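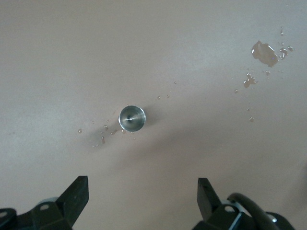 Figura 1. Vaso de acero sobre la mesa, con gotas alrededor.

Miltico: limpieza de líquidos derramados en superficies lisas
Informe de proyecto, segunda entrega
8 de enero de 2018

1. Planteamiento

El proyecto empezó con una pregunta poco heroica: cuánta agua se queda en la mesa cuando uno cree que ya la ha secado. En la residencia Norkgate se pasa la bayeta a diario y las mesas siguen amaneciendo con cercos, así que tema no faltaba. El título pomposo se lo pusimos después, como manda la tradición de la asignatura.

2. Material

Un vaso pequeño de acero inoxidable, sin asas, agua del grifo, bayetas Skandbridge y papel de cocina del más barato. La mesa es beige, lisa y mate, lo que para limpiar es una bendición y para ver gotas transparentes, bastante menos. Nos salvan los reflejos: cada gota lleva su puntito blanco de luz. Donde la mesa queda en sombra hay que agacharse y mirar de lado, postura que recomendamos no adoptar delante del tutor.

3. Tipos de derrame

Clasificamos los derrames según el dibujo que forman. El «racimo» es un grupo suelto de gotas junto al vaso, desde puntitos hasta manchas algo alargadas; en la figura 1 queda a la izquierda y por debajo. El «rastro» es una fila de gotas diminutas en diagonal, como la que se aleja hacia arriba a la derecha. Hubo una tercera categoría, «desastre», que el tutor nos pidió renombrar. Ahora se llama «tipo C».

4. Resultados

Hicimos 71 pruebas y dimos por válidas 68. En las otras tres alguien apoyó la manga.

La bayeta recoge bien el racimo si se empieza por fuera y se va cerrando hacia el vaso. Con el rastro conviene seguir la línea; cruzarla solo sirve para convertir gotas pequeñas en una película larga. El papel funciona mejor de lo que nos habría gustado — ya habíamos comprado las bayetas.

5. Presupuesto

De los 3.000 céntimos asignados gastamos 2.685, casi todo en bayetas. El vaso es prestado y hay que devolverlo seco.

6. Pendiente

Repetir el tipo C con el método de plegado del manual de Mac Mathúna y probar en una mesa oscura, si Norkgate nos deja volver a usar la cocina.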